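Lacroix Program in Workshop Practice
Handout 9: Storage of Hand Tools
Instructor: Ludivine Lemaire

Students are expected to return each tool to its assigned place before leaving.

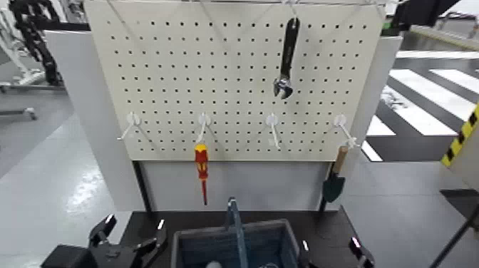 Vertical storage keeps the bench clear and makes a missing tool easy to notice. Hooks should be spaced to suit the longest item. A screwdriver may extend past the lower edge of the board, as the red and yellow one does — this is acceptable where the space beneath is free.

Trowels are hung by the handle.

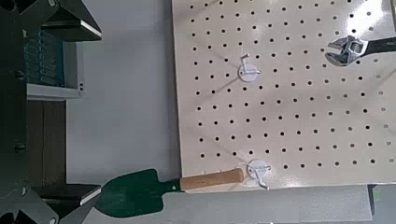
Figure 2. Garden trowel and adjustable wrench at the pegboard.

Reading for September: Titton, section 47.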